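Femevport Water Users' Bulletin
March issue
Service notes

Change of source at Pandov: what to expect from harder water

Customers in the lower half of Femevport will be supplied from the Pandov wells while the Kustisness reservoir intake is relined. The changeover is made overnight, starting at 11 p.m., and pressure may drop for a short time while the valves are moved. The well water meets the same safety standard as the reservoir water and is disinfected in the same way. The main difference for a household is hardness.

Reservoir water at the Kustisness plant has averaged 46 milligrams per liter of hardness, measured as calcium carbonate. The combined output of the Pandov wells tested at 159 milligrams per liter. The first value is soft. The second is hard by the usual scale, although many towns live with higher numbers all year. Hardness is dissolved calcium and magnesium picked up from rock. It is not a health limit item, and boiling the water for drinking is not required.
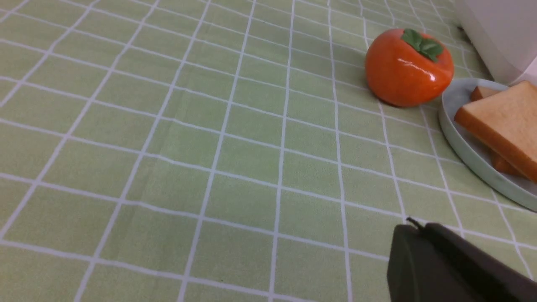 Laundry is where most households will notice the change. Calcium binds with soap and with some of the cleaning agents in detergent, so part of each dose is used up before it reaches the dirt. What is left over can settle in the cloth as a gray or stiff film. Check the dosing table on the package and use the line for hard water. Powder detergents usually contain a builder that ties up calcium, and they need less adjustment than liquids. Pure soap flakes should be avoided until the reservoir supply returns.

Do not raise the dose past the hard-water line. Extra detergent that does not rinse out holds minerals in the fibers and makes the stiffness worse. If towels or sheets already feel rough, run one extra rinse with no product in the drawer. Fabric softener coats the surface and cuts absorbency in towels. It does not remove scale.

Ironing needs attention as well. Most steam irons will accept tap water at this hardness, but the self-clean cycle should be run twice as often. Distilled water alone is not suitable for every iron, so read the manual first. Empty the tank while the iron is still warm and store it upright. White flakes on dark fabric mean the steam chamber is overdue for cleaning.

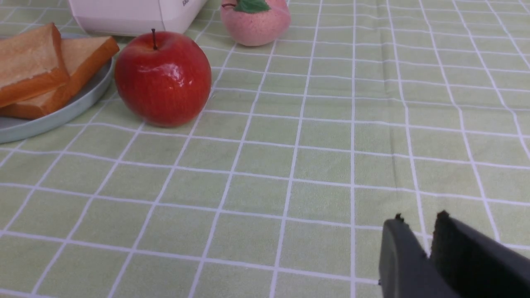 Table linen and curtains that have dried stiff can be difficult to press flat. The film resists moisture at first, so a quick pass with the iron leaves creases in place. Dampen the cloth evenly, roll it up, and leave it for an hour before pressing. Checked cloth makes any remaining distortion easy to find: on the green tablecloth, the white lines bend and waver along a faint fold, while plain cloth could carry the same fold with little to mark it. Work along the line of the check with the iron and avoid pulling at an angle, which stretches the cloth on the bias. Starch should wait until the film has been rinsed out.

Water heaters collect scale faster than any other fixture in the house. Scale forms where water is heated, and the rate climbs with temperature. A setting of 120 degrees Fahrenheit is enough for most homes and slows the buildup. Tank heaters can be flushed from the drain valve after the well supply period ends. Tankless units have narrower passages and should be descaled on the schedule given for hard water. Customers with a Brandão ion-exchange softener should reset the hardness value on the control head. A unit left at the reservoir setting will run out of capacity before it regenerates, and hard water will pass through for the rest of the cycle.

Softener owners on a low-sodium diet may wish to draw drinking water from an unsoftened tap. The exchange process adds a small amount of sodium in proportion to the hardness removed.
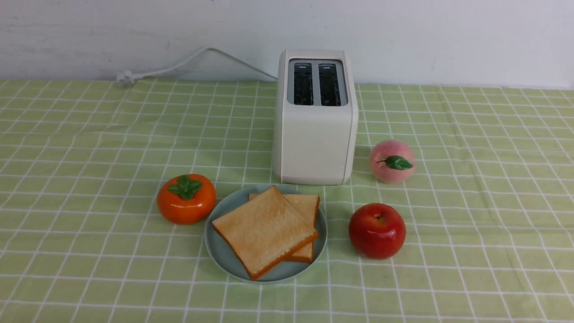
KITCHEN

Kettles and coffee makers: Descale when a visible layer covers the bottom or the heating plate. Mix 500 milliliters of white vinegar with 500 milliliters of water, heat, let stand for half an hour, and discard. Boil plain water twice and discard it before using the kettle again. Citric acid works equally well and leaves less odor. Do not use vinegar in machines with aluminum boilers unless the manual allows it.

Dishwashers: Models with a built-in softener need salt and a new hardness setting. Other models will benefit from a higher rinse aid setting. Spots that wipe off with vinegar are mineral. Cloudiness that stays is etching and cannot be reversed.

Faucets: Unscrew the aerator, soak it in vinegar overnight, and rinse out any grit. Grit is likely in the first days after the valves are moved.

Dry appliances: No action required.

TESTING

Free test strips are available at the Femevport service counter, one packet per account. The district has ordered 2000 packets. Dip the strip for one second, hold it level, and read it against the card after fifteen seconds. Take the sample from a cold kitchen tap after running the water for two minutes. Readings from a softened tap show how the softener is performing and should not be reported as supply hardness.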